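Household Chores Program, Progress Report to Gökçe
06/09/2026
By Ilgın Polat

The laundry task was the main activity of this reporting period. The question in the work plan is narrow: can a machine take a garment from a flat surface and return it folded, in an ordinary bedroom, with no person correcting it? As of this report, the answer is yes for towels and no for most clothing.

Rumach ran 75 folding attempts with mixed garments on its two-arm test unit. Of these, 16 ended in a fold that the checker accepted without rework. Towels were scored separately and passed at a much higher rate. The most common failure on clothing was a double pick, in which the fingers closed on both layers of the cloth when only the upper one was wanted. Sleeves were the second problem. A sleeve that lies wrinkled beside the body has no clear edge for the planner to use, and the fold line is then placed too far in.

The work has therefore moved to short-sleeved knit shirts, laid out on a bed before folding. A mattress gives under the fingertips, and the approach height set for a hard table does not carry over. Demonstrations by hand are recorded at the bedside with the same finger geometry as the test unit.

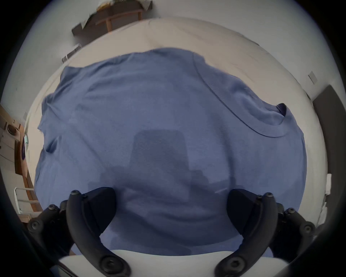 Erdal Kahraman disagreed with the choice of surface at the February review. In his view a bed adds a second unknown to a problem that is not yet solved on a table, and the 14 weeks left in the contract would be better spent on the table alone. He also asked that the time per garment be reported. The median for accepted folds is seven minutes, which no household would tolerate.

We have kept the bed condition but reduced its share of the trials. Sinan Demirtaş will rerun the table condition with the same shirts, so that the two can be compared directly.

Shop-floor work at Kutimura (shelf restocking) is on schedule and is covered in the annex. Spending is within budget. One request is open: approval to replace the finger pads before the next block of trials.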